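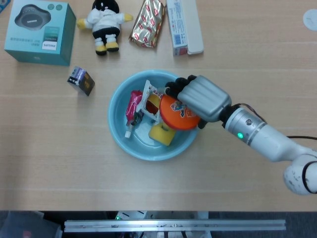 The hand closing on the orange lid in our blue basin.

Keeping a table arm in good order: tips from our workshop
By Mimoza Ivanov, updated 7 Jan 2018

These notes began as a sheet of paper on the inside of a cupboard door. Our arm does one job: it takes small household things out of a plastic basin and puts them on the table, and then it puts them back. We call this table Runero, after the project that paid for it. If your arm is bigger or has a different hand, please read your own manual first and take from this page only what fits.

Before you touch anything

Stop the program, bring the arm to its rest position and press the stop button. Only then put your hands near the fingers. A paused arm is not a stopped arm, and I ask everybody who works here to repeat this to me on the first day. Take off rings and tie back long hair.

The table

Wipe the table top with a cloth that is only a little damp, and then with a dry one. I don't use furniture polish. We tried it once in May and the small boxes slid away each time the fingers touched them, so we spent an afternoon removing it with warm water and dish soap.

The metal rail along the edge collects dust and crumbs from the snack packets. A soft paint brush of 2 cm is the best tool I have found for it. Brush along the rail, then check the small screws with a hand screwdriver. They should be firm, but do not force them. If one turns again after a week, write it down, because a screw which always comes loose usually has a neighbour which is also not right.

The basin

A cheap washing-up basin is good enough. Choose a round one with a wide flat rim, in a colour that is not the same as the table. Shiny plastic gives reflections on the inside walls, and for the camera this can look like an object. If you have this trouble, first move the lamp. Rubbing the inside with fine sandpaper also helps, but it cannot be undone and later the dirt stays in the scratches.

Our program expects the middle of the basin 193 mm from the edge of the rail. I measure it with a steel ruler every morning, and again after somebody has cleaned. Pencil marks on the table disappear quickly with wiping. Better is a ring of card which you put down, set the basin against, and take away before starting.

The things for picking

Use a mixture of soft, hard and slippery. A sponge is very patient with a badly adjusted hand, so I always begin with the sponge. After this comes a flat lid with a raised rim, and foil packages only at the end, when everything else goes well.

Throw away a wrapper when it starts to split. Little pieces of foil go into the finger joints and they are unpleasant to get out — tweezers with plastic tips, a good light and no coffee beforehand. Tubes and pouches should have their caps screwed on tightly. Soft toys shed fluff, so give them a short brushing outside, away from the arm.

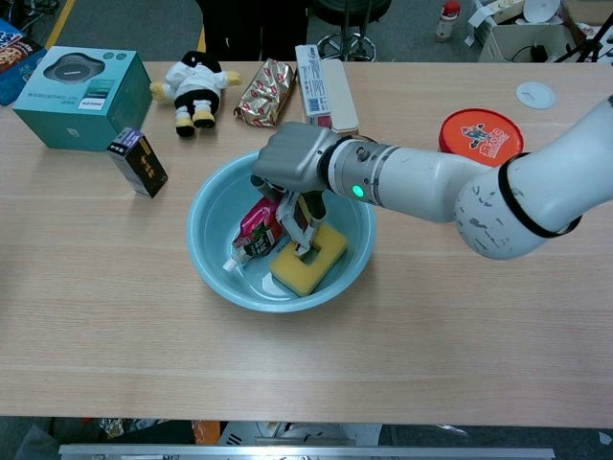 With fingers that point down into the basin, the most common fault is pressing too deep. You hear it before you see it: a dull knock, and the basin moves a little. Stop, lift the arm by hand control, and lower it again in small steps over an empty basin until one sheet of paper can still be pulled out from under the fingertips. Save this height. In our settings it is 18 mm above the table, but yours depends on how thick your basin is.

Cleaning the fingers

Dry brush first, always. After it a cotton bud with a little of the cleaner your supplier recommends. We use Garnum, which comes in a small bottle and does not smell strongly, but I would not spray it, or anything else, directly at the joints. Clean one finger completely and then go to the next one. Finish with the thumb, where the most dirt collects because it takes the lower side of each lid.

The ribbed plate on the back of the hand can be wiped with the same cloth as the table. Between the ridges use a wooden toothpick with the point cut off.

The cable

On this arm the cable leaves from the top of the forearm in an open loop. Leave the loop open. A new colleague tied it neatly to the arm with cable ties, and it looked much better, and after 153 cycles we had a hand which answered only sometimes. Old Mr Obradović from Skisatex replaced the cable and kept the ties in his pocket when he went home.

Once a week, turn the wrist slowly from one end to the other and follow the cable with your eyes. It should not become tight at any position, and it should not rub on the edge of the collar. If the outer skin has become shiny in one place, it is rubbing there.

The white covers

Small dark marks on the covers are normal and most of them come off with a white eraser from the stationery shop. Do not use the scouring side of a sponge. For marks that stay, leave them, they do no harm. What I do look for is a thin line starting from a screw hole. A cracked cover should be changed before the arm is used at full speed again.

The black rings at the joints I clean with a dry cloth only. No oil! If a joint makes noise, this is a question for the service people and not for the oil can.

The floor around it

Keep the chair well back from the table. Spare cables go in a cardboard box, with the lid open so one can see what is inside, and bottles must have their caps on. If you use a tripod, put a piece of tape on the floor at each foot. It will be kicked sooner or later, and then you can put it back in a minute.

In the notebook

I write the date, the finger height, the basin distance and who cleaned. Also any knock or strange sound, even when it was heard only once. The last cable fault was in the notebook four days before we understood what it was.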